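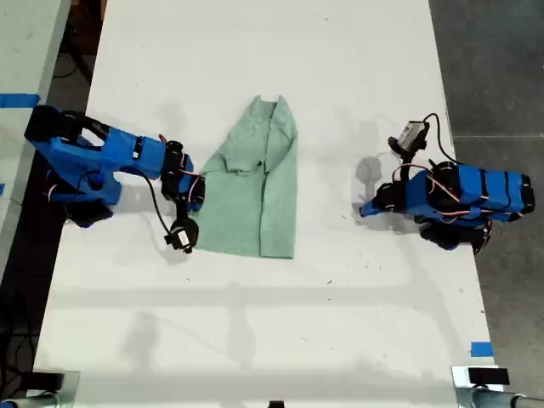
Dewanti Wuisan cuts shirts the way other people bake bread, which is to say several times a week, with flour-like chalk up to the elbows, and she is always ready to give one away. She has been making them for most of her adult life, first in the alterations room at Van Beek and then under her own small label, Gevimano, and if you let her, she'll talk for an entire afternoon about collars. I let her. I'd come to Ivley wanting to know why my own homemade shirts look fine on the hanger and slightly wrong on me, and before I had my coat off she was telling me I'd been looking at them the wrong way up. Lay a shirt flat, she said, like the pale green one on the white table, and let the cloth settle before you judge a single seam. "On a hanger, everything hangs from two points. Of course it looks nice! A sack looks nice on a hanger."

She learned to sew from her grandmother, who made blouses and school uniforms and had no patience at all for pins. "She used her thumbs. She'd put the two edges together, hold them with her thumb, sew as far as the thumb, and move the thumb. I tried to copy her when I was nine and sewed through the nail." She held up the hand to show me, although there is nothing left to see. "I use pins now. I use a lot of pins."

The shirts came later. At Van Beek she was put on cuffs, and she stayed on cuffs for two years under a cutter called Géza Szabó, who had 40 years in the trade behind him and did not believe in praise. She still talks about him with enormous affection. "He would take your cuff and fold it in half, and if the corners didn't meet, he put it back on your bench. No comment. You'd come back from lunch and there it was." How often did that happen to her? "Oh, all the time. I ate lunch very slowly."

What Szabó taught her, once he had decided she was worth talking to, was how to look at cloth before cutting it. I'd always thought of grain as one of those things you read on the pattern envelope and obey, like the washing symbols. Dewanti gets quite worked up about it – in a happy way – and pulled a length of cotton off the shelf so that I could tug it myself. Along the length it barely gave. Across, it gave a little. On the diagonal it stretched like chewing gum, and I laughed out loud, because I have been sewing for years and had never simply pulled on the stuff in three directions.

"That's your whole education," she said. "The front wants to hang straight, so it goes along the length. The yoke carries the weight of everything, so you think hard about the yoke. And if your front twists toward your hip when you walk, you didn't sew badly, you cut badly. Maybe you were rushing because the fabric was on the kitchen table and somebody wanted dinner."

I confessed that my fabric is always on the kitchen table and somebody always wants dinner.

"Then cut on a different night from the night you sew. I mean it. Cut, fold the pieces, put them in a pillowcase, go to bed."

I love this advice and have followed it ever since. Her other great rule is about washing. Every length of cotton that comes into the workroom is washed and dried before it goes near the scissors, including the expensive ones, and including the ones where the shop swears it has been done already. She once skipped it on a customer order, a run of white shirts for a choir, and every sleeve came up short after the first concert. "They sang with their wrists out. Very good singers, too. I remade them all and I have never skipped it again."

We got on to collars after the second pot of coffee. A shirt collar is two parts, the stand that goes around the neck and the leaf that folds down over it, and the beginner's trouble (my trouble) is that the leaf curls up at the points like old toast. Dewanti's fix is so small I made her show me three times. She trims the under collar a sliver narrower than the upper one before sewing them together, then eases the edges to match. When the collar is turned right side out, the upper piece has to travel over the fold and now has the extra cloth to do it.

"How much is a sliver?" I asked.

"The width of the chalk line. If the cloth is thick, a thick chalk line."

She has written none of this down, and she's cheerful about that too. People keep asking her for a book. What she did instead was start the Heltico evenings, a monthly open workroom where anyone in Ivley can come in with a half-made shirt and get unstuck. There is no course and no order to it. You come with your problem, you get a corner of a table, and either Dewanti or whoever solved the same problem last month sits down next to you. The first one had a handful of her friends and a plate of spring rolls. By the time I visited, the mailing list had 260 names on it and she had been forced to limit each evening to 30 people, which she hates.

"I don't like sending anyone home with one sleeve," she said.
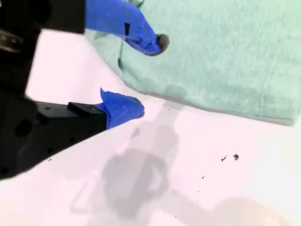
The most common problem by far is the sleeve placket, that little slit with the pointed flap above the cuff. Dewanti thinks it scares people because the instructions are always written as if you could see the finished thing in your head. Her method is to make one in paper first, a full-size one, folding along every line and taping it down. "It takes ten minutes and it looks terrible and then you understand it forever. I have a drawer of paper plackets. People leave them with me like baby teeth."

Second place goes to buttonholes, and on this subject she has strong feelings about machines. She isn't against the automatic buttonhole. She uses it herself on most of what Gevimano sells, and she has a soft spot for an elderly iron-bodied model with an attachment that clatters like a typewriter. What she minds is people doing their very first one on the finished shirt. "Six beautiful hours and then you press a button and pray! Make five on a scrap. Same cloth, same layers, same interfacing. Then make one more, because the fifth was good and you got excited."

And the third? She thought about it for a while. "Giving up at the hem." A shirt hem curves, and curves don't like being folded twice, so the edge ripples and the person who made it decides that the whole shirt is a failure and puts it in a bag. Her answer is to run a line of stitching close to the raw edge first, fold on that line, press, fold again and press again, with the iron doing most of the work. Narrower is easier. She was quite firm with me on that, having turned up the bottom of the shirt I was wearing and found a hem as wide as a finger.

I asked whether she ever got bored, all these years on what is basically one garment. She looked surprised. A shirt, she said, is where everything in sewing turns up sooner or later, the curves and the corners and the fiddly bits and the long calm seams where you can listen to the radio. She changes one thing at a time. Last spring it was the depth of the armhole, which she raised by a finger's width and then wore herself for a month, reaching for top shelves on purpose. This year it's pockets, or whether to have one at all. Customers want a pocket and then never put anything in it, and she would like to know what a pocket has to look like before a person will trust it with a pen.

She sees Szabó now and then. He's retired and lives a bus ride away with a garden full of beans. A while ago she brought him one of her own shirts as a present, in a fine blue stripe, matched across the front and down into the sleeve. He unfolded it on his lap and looked at the stripe. Then he took hold of the cuff and folded it in half.

"And?" I said. I was on the edge of my chair.

"The corners met," said Dewanti. "He asked me if I wanted some beans."

The next Heltico evening is in March, and you put your name down by calling the workroom in the mornings. Bring your own thread and something you're stuck on. I'll be there with a striped cotton that I have washed, dried, cut, and slept on, and with a drawerful of questions about the yoke, which we never even got to.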